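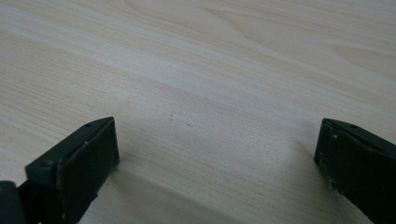
El aceite de acabado Flutine se vende en lata de 300 ml y promete lo que prometen todos: protección total, secado rápido, tacto natural. Nos lo creemos a medias. Lo hemos puesto en catálogo porque el precio es razonable y porque Chiến Lük, de nuestro taller, lo prefiere al Datow que teníamos antes, no por lo que dice la etiqueta. En una madera clara de veta fina, con líneas en diagonal que van del tostado al beige miel, cualquier exceso de color se nota enseguida, y ahí conviene desconfiar de la palabra «incoloro». Pruebe primero en un canto.

El fabricante habla de dos manos. Nosotros contaríamos con tres si la mesa se usa a diario. También habla de resistencia al calor hasta 80 grados - no sabemos cómo lo midieron, y seguiríamos usando salvamanteles. 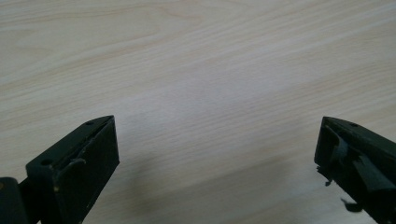
Tablero de tono beige claro, con reflejo en la zona central.

Datos del producto
Contenido: 300 ml
Lijado previo: grano 130
Curado completo: 7 días
Aplicación: paño sin pelusa o brocha
Acabado: satinado, según el fabricante

El aplicador Pronside se vende aparte. Un trapo viejo de algodón hace lo mismo.

No admitimos devoluciones de latas abiertas. Precio válido desde el 30/06/2018.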